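**Wirka and Skorico Open a Second Round of Hand-Guided Recording for the Gedska Learning System**

July 3, 2026

Wirka is very happy to share that its work with Skorico on the Gedska learning system is moving into a second round, and that 74 new people have signed up to record everyday tabletop tasks for it. They will work with hand-held grippers at the Moser workshop, which has kindly made room for us again after the first round wrapped up in March.

The idea is a friendly one, we think. A person holds the gripper, opens and closes its two fingers, and does a small job the way they'd naturally do it, while a camera on the tool records the whole thing. Gedska then learns from those recordings. 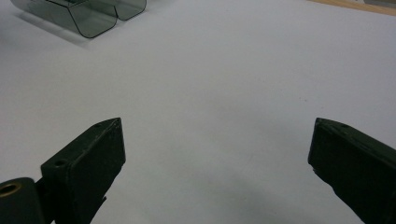 *The open fingers of a hand-held gripper over a white tabletop, with a clear, gray-tinted plastic piece at the far side.*

"I've come to love the slow tries, the ones where a person stops and thinks about how to reach for something," said Kohei Kobori, who leads recording at Wirka. "We keep those right along with the quick ones, and we'd be sorry to lose them."

Sessions run two hours each, and no background in robotics is needed. Anyone who would like to join a later round is warmly invited to write to the Gedska team at Wirka.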